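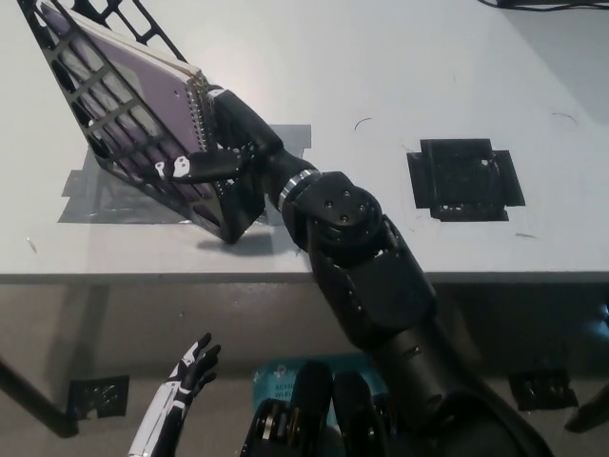
Young Readers: How Things Work

Why does a crate have holes?

Look at a milk crate or a basket in a shop. Its walls are made of thin bars, and between the bars there is only air. Why do the makers leave so much out?

First, less material means less weight. A crate with solid walls is heavier to lift, even before you put something in it. Second, air can move through. Apples from the farms near Madau travel in open crates, so they stay fresh longer.

But does it not break? The bars share the load — each one passes a little of the push to its neighbors. Round corners help too, for a crack likes to start in a sharp corner.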